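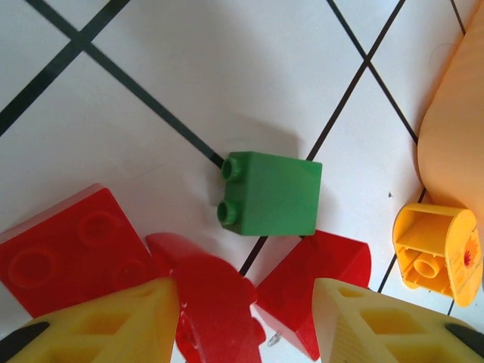 Operators at Tikdale asked in June whether the fingers on the brick-sorting cell could be inspected less often, given how few picks were being missed. The Gonavix maintenance group has reviewed the request and will keep the present interval for now. Fingers are to be checked after every 2376 picks, with the arm stopped and the gripper open.

The check takes 10 minutes. The operator wipes both rubber tips with a damp cloth, looks for cracks along the ribbed inner edges, and clears any dust from the recessed pockets. A finger with a torn tip is replaced together with its partner. The wrist camera is then tested on toy bricks of mixed shape, some lying on their sides, before the cell returns to normal work.

Six spare pairs are held in the Trusimton store under part number 161. Completed check sheets should be left in the tray beside the cell.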